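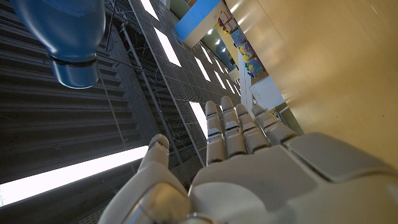

Mão aberta, com a palma para cima e os quatro dedos lado a lado.

Revista > Ofícios > Luvas

O tamanho de uma luva mede-se na palma

19 de setembro de 2019

A maior parte das pessoas não sabe que número calça nas mãos. Na oficina Aoki, a primeira coisa que se faz ao cliente é passar-lhe uma fita em volta da palma, abaixo dos nós dos dedos e sem apanhar o polegar. O comprimento do dedo médio vem depois e serve para corrigir o molde.

Kimie Kudo corta luvas há 14 anos. Trabalha com pele de cabrito, que estica à mão sobre a mesa antes de marcar o contorno. A pele tem de ceder na largura e quase nada no comprimento; quando é cortada no sentido errado, a luva alarga nas pontas ao fim de poucas semanas.

O polegar é uma peça à parte. Entra numa abertura oval e é ali que aparecem os defeitos: se a abertura fica alta, a mão não fecha bem. Entre os dedos cosem-se tiras estreitas, que dão espessura lateral.

A casa guarda 217 moldes de cartão, alguns com o nome do cliente a lápis. Em fevereiro faz-se a revisão e refazem-se os mais gastos. Kiyoshi Yokoyama, responsável pelas encomendas, diz que a procura de luvas por medida se mantém, sobretudo para conduzir. Um par sem forro custa 400 euros e os arranjos são cobrados à parte.

Comentários

Vosero: A minha avó cosia luvas em casa, à peça. As tiras entre os dedos eram o que mais lhe custava.

M. Teles: E para canhotos, a medida tira-se na esquerda? Sempre tive uma mão maior do que a outra.

Goser: Tirem as duas. A mim fizeram assim.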